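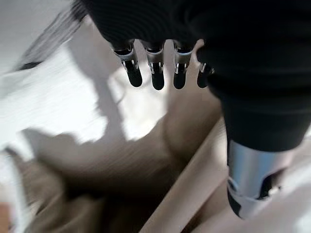
Sandbridge Robotics Club — minutes of the project meeting
November 30, 2023

Present: Liviu Pascu (chair), Floarea Bălan, Virgil Pîrvu, Mulugeta Sisay (minutes)
Apologies: Raluca Nedelcu

12 shares 2 comments

1. Last minutes
Agreed with one correction. The spare cable was bought by Virgil and he has now been paid back.

2. Box task
The group is still working on the hand reaching down into an open cardboard box and picking up a single item. Virgil reported that the approach from above is fine when the arm moves slowly. At the higher speed the wrist picture is too smeared to find the edge of the cardboard, and the program loses track of where the flaps are.

Floarea asked whether the flaps could be taped back. Liviu said the competition rules do not allow the box to be altered, so we need to cope with them as they are. Agreed to slow the last part of the descent and leave the rest of the path alone.

Mulugeta raised the shadow of the hand on the white table top. The program has been marking it as an object. Floarea will try moving the lamp before anyone changes the code.

3. Fingers
Discussion on whether to close all the fingers together or bring them in one after another. Virgil prefers together — it is simpler and we have less to test. Floarea thinks small items will slip. No decision. Both versions to be tried, 50 attempts each, with results written in the shared notebook and not on loose paper.

4. Chiriac Cup
Entry form is due in March. Teams are limited to 4 people at the table, so one of us will have to sit out each round. Liviu to draw up a rota. Team name stays as Utia. Stusell was suggested again and voted down, 3 to 1.

5. Any other business
The room key must go back on the hook after each session. Mulugeta asked for the program files to be named by version, as two people had been working from different copies.

Actions
Virgil — slower descent, new version saved before next meeting
Floarea — lamp position, finger tests with Raluca
Liviu — rota and entry form
Mulugeta — send minutes to Raluca

Next meeting: same room, same time. Liviu to confirm by email.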